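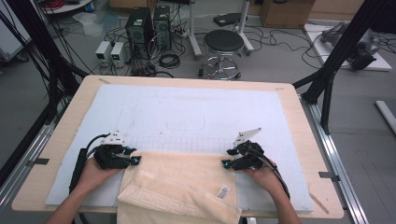 Print this page
E-mail this page

Workshop Tips from the Bronddale Robotics Club
Towel folding event, practice notes

These come out of our Tuesday practices for the hand-worn gripper class. Dolores Yazzie collected them and Trefor Wogan cut them down. New members should read them before their first turn at the table.

Cover the tabletop with a plain pale sheet and pull it flat. Tape it down. Replace tape when the corners lift. Pencil grid lines on the sheet help you put the towel back in the same spot for every run.

Use a towel with some weight. Thin dish towels slide and bunch up. A raised border is fine, but learn which end it is on before you start the clock.

Leave the laundry label on. It gives you a quick way to tell one side from the other.

Reach for the far corners first. Pinch lightly, lift, then bring them toward you. If you squeeze hard the cloth creases at the grip and the fold goes crooked.

Run cables back along the forearm, with enough slack at the wrist to turn your hand all the way over. Koen Vermeulen lost 12 runs in one evening to a plug that kept working loose.

Keep the stool back from the table. You fold better standing.

Wash practice towels every 33 runs and skip the fabric softener — it makes them slippery. Lumturie has the tally sheet.

Wipe the fingertips with a damp cloth between turns. Lint builds up fast on new towels.

Stop after 23 minutes and hand over to the next person. Tired arms make sloppy folds, and we throw those runs out anyway.

Coil the spare cords before you leave. Milan Aerts has Velcro ties in the top drawer.

The next round is at Loltberg in December. Teams of three, bring your own towels.

Print this page | E-mail this page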